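**Irnix opens online store for weaving and spinning supplies**

March 12, 2023 -- Irnix, a supplier of hand-weaving and spinning equipment based in Bremolness, has opened an online store. The catalog lists 3147 items, including loom reeds, heddles, bobbins, drop spindles, warping pegs and cotton warp yarn. Until now the company took orders by mail and by phone only.

Reeds are sold in stainless and carbon steel. Buyers pick the dent count and the overall length at checkout, and reeds outside the standard sizes are cut to order. Lead time on cut reeds is 8 working days. Texsolv-type heddles ship in bundles, sorted by length.

Yarn is sold by the cone under the Norano name. The line consists of unmercerized cotton in three weights, with 89 colors in the middle weight and a smaller range in the other two. Each product page gives yards per pound, suggested sett for plain weave and twill, and shrinkage after a hot wash. Dye lot numbers are printed on the cone label and on the packing slip. 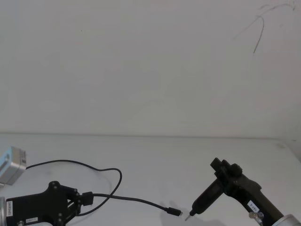 *A white tabletop against a white wall, with a black cable across it.*

Orders ship to addresses in the United States and Canada. Floor looms are excluded for now -- freight rates for crated items are still being worked out, and the company expects to add them in October. The Shirima table loom, which folds flat, can be ordered now and ships in one carton with the reed packed separately.

Existing mail-order accounts have been moved to the new system. Account holders need to set a password before placing a first order online. Open balances and store credit carry over. Phone orders will still be accepted, and the printed catalog remains available on request in a run of 2000 copies.

Unused goods can be returned within the period stated on the packing slip. Cut reeds and wound-off yarn are not returnable.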